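Workshop Notebook, Bench Section
Entry 08/03/2019
Recorded by Rosaire Marchand

The sorting of small power accessories for the Friesen storage room continued today. Box 44 was opened and its contents were laid out on the bench. The inventory sheet supplied with the box lists 30 items under the single heading "cables, various," and this heading has been retired. Chargers, cables and adapters will be entered on separate lines from now on, in keeping with the form adopted for the Mustitau shelves last November.

Items from the Edent office were set aside in their own tray. Two cables with split jackets were tagged for disposal and signed out under sheet 793.
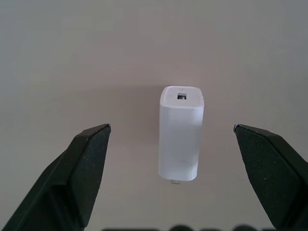 Labeling of the chargers remains the slowest part of the work. The former practice was to write the rating on a paper sticker and place it wherever there was space, and several stickers have since come away. Colleagues are asked to use the narrow printed tape and to keep it clear of any opening. On the small white block with its USB-A port in the middle of the top face, the tape should go on one of the tall sides, with the text reading upward. No maker's name or rating has been entered for this unit — the line stays open until the full casing has been checked.

The Herkico drawer inserts have been ordered in the deeper size. Until they are delivered, chargers are to be stored in the gray trays, one layer only, with cables coiled separately and tied.

Remaining for the next session: adapters, the second half of the cable list, and a new front sheet for Box 44.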